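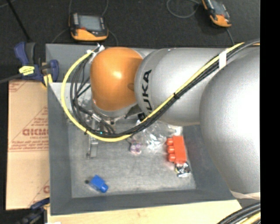

KUKA arm over the returns bin at Zapata, with a few mixed items left to pick.

Review: Flalov bin-picking package, returns sorting
2020-10-13

Zapata has run the Flalov package on one returns line since March. It consists of grasp-planning software, a gripper and a controller license, fitted to a KUKA arm. I spent a shift with it.

Rigid items are handled well. Toy blocks go through at 8 picks a minute. Clear packaging is the weak point – of 2000 logged picks, 53 needed a person, mostly for film and small shiny packets.

The staff effect is larger than the data sheet suggests. Lamduan Saengthong used to sort by hand and now clears faults and checks rejects. She reports less reaching and more waiting. Her job title and pay grade have not changed, though the fault codes took her two weeks to learn.

Cable dress is left to the installer. Ours was tape and ties, and I would budget for a proper dress pack.

The license is 3000 a year. Grimemero charges less but has no reject log. Recommended for rigid goods, one operator per cell.

Oldřich Jireš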